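Military & Defence > Logistics and Sustainment > Reserve ration heating, again

kelpie_two_six
Posted Sat 18 September, 7:42 am

The Tirkton depot trial has been extended another two months. For anyone who missed the first thread: the unit gets a vehicle-mounted ration heater from Evov, and the old hexamine stoves are withdrawn from issue for the duration. The stated reason is fume exposure in enclosed shelters.

My objection is the power budget. The heater is rated at 30 amps on a 24 volt bus. That's 720 watts, before you count the radios. With the engine off you're pulling down the auxiliary bank in well under an hour if the batteries have any age on them.

sapper_dunn_rd
It's 30 amps peak at start-up. Steady draw is lower. Read the plate on the side of the unit.

kelpie_two_six
I've read it. The plate gives one figure and doesn't say peak.

Mahawong_Q
Ran a store at Mahawong for six years. The power isn't the problem, the return rate is. Every electrical item you push down to section level comes back with a bent connector and no paperwork. A hexamine stove has a hinge. When the hinge goes you bin it and draw another.

ramari_lurker
Quote from Mahawong_Q: "When the hinge goes you bin it and draw another"
And the tablets? They're classed as dangerous goods for air movement, so somebody has to do the declaration each time. The labour on that never shows up in the comparison, and it should.

Mahawong_Q
Fair point on the declaration. It's a form and a label though. I'd still take it over tracking 2288 heaters by serial number.

dry_bearings
Where does 2288 come from?

Mahawong_Q
Full entitlement if the trial goes to the whole reserve formation. It was in the briefing slides. Whether they'd fund all of them is a separate question.

dry_bearings
Then the slides assume one per vehicle and no spares, which isn't how anything gets scaled. Add a maintenance float and repair pool and the number goes up again.

sapper_dunn_rd
You're all arguing about the heater when the doctrine is what changed. If the vehicle has to be present for the troops to eat hot, you've tied the section to the vehicle. For a static post, fine. For a dismounted patrol you're back to cold rations or an individual flameless pouch, and the pouches weren't in the trial.

kelpie_two_six
Agreed. I put that in my return and got back "noted".

ramari_lurker
At Ramari we bypassed the whole question inside the wire. Mains power in the training block, bench oven, done. Rations opened into a tray, foil over, heat through. It doesn't scale past a small group and it's no use in the field, but it takes the load off the vehicle fleet on training weekends.

Same sort of bench oven, two views:
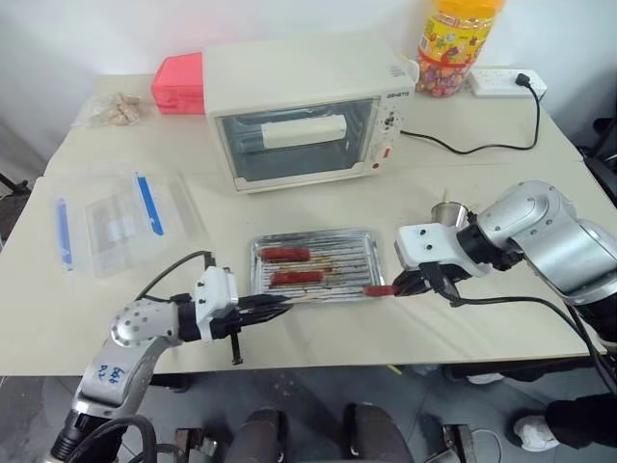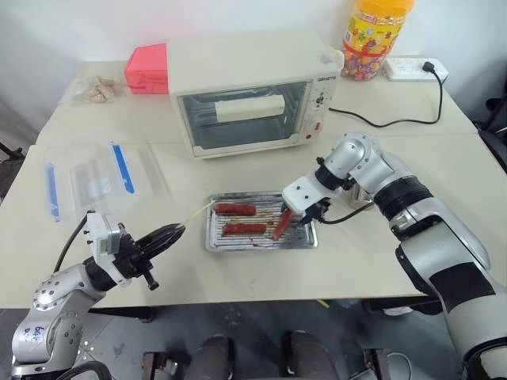

The governing limit is the circuit. Work out what else is on it before you plug a heating element in. Ours shared a breaker with the battery chargers and it tripped on the first morning, so the chargers were moved to the other wall.

sapper_dunn_rd
Chargers on their own circuit should be standard anyway. What did the safety rep say about food prep in a training block?

ramari_lurker
Wanted a cleaning roster and a test tag. Both done.

Mahawong_Q
So the solution is a domestic appliance on local purchase, with no serial tracking. I rest my case.

dry_bearings
It isn't the same case. Nobody fights out of a training block. If the trial report counts meals heated in barracks as heater usage avoided, it will understate the demand in the field and the scaling will be wrong in the other direction.

kelpie_two_six
I'll ask for the raw usage logs from Tirkton. They should have engine state against heater on-time, if the crews filled them in. If the auxiliary bank is the weak point it will show in the battery replacements.

Mahawong_Q
They won't have filled them in.

sapper_dunn_rd
Ask for the battery demands instead. Those go through the store, so they exist.

kelpie_two_six
Good idea. Request goes in Monday.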